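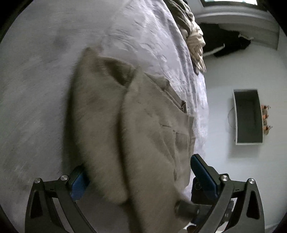

# Site Visit Report: Open Day at Janley Home Robotics

Course project, Unit 3: Automation Outside the Factory
Submitted 12/8/25

## Why we went

Our group had spent most of the term writing about robots that weld things. Our instructor suggested, in red ink, that we go and look at one that doesn't. Janley holds an open day in its Nallcombe building, and it was free, so we signed up. The bus takes 109 minutes with the transfer, a figure I recorded with more care than some of our data.

## The task

The job on show was folding pants. Khaki ones, laid on a bed with a pale sheet, which is how most people meet the problem. A person works a hand-held gripper with two mechanical fingers and blue pads at the tips, and the recordings are used later to train an arm to do the same job alone.

I had assumed the fingers would be the hard part. The guide said the pants were. A steel bracket has the decency to stay one shape. Pants have two legs, a waistband, pockets and a crease that goes wherever it likes, and every time you put them down you have a new object. The training set so far has 300 folds in it, and our guide described a good number of them as "educational."

## What we did

Each of us got a turn with the gripper. The instructions were short:

- Pinch the fabric, don't stab it.
- Move slower than feels reasonable.
- Keep your other hand out of it.

The third one is much harder than it reads. My free hand kept drifting in to help, and I was sent back to the start twice. I finished a single pair in 6 minutes. At home I don't fold pants at all, so I can't offer a baseline.

Next came the trained arm, a McKinnon model on a stand, with pants of its own. It ran 10 attempts for the visitors. Seven ended in something you could put in a drawer. Two ended in a roll. On the last one it picked up a leg, held it in the air for a while, and put it back exactly where it had been, and it got the only applause of the afternoon.

## Questions we asked

We asked whether the software (Pevex, developed in-house) knows what pants are. It doesn't. It has seen what people's hands did next and tries to do that. We also asked about fitted sheets. The guide changed the subject to refreshments.

## Problems with our visit

Our notes on grip force are useless. We wrote down the numbers and forgot the units. We have emailed Janley and will add them to the appendix if they reply before grading.

We also never timed the arm, so the speed comparison promised in our May proposal has been dropped from section 4.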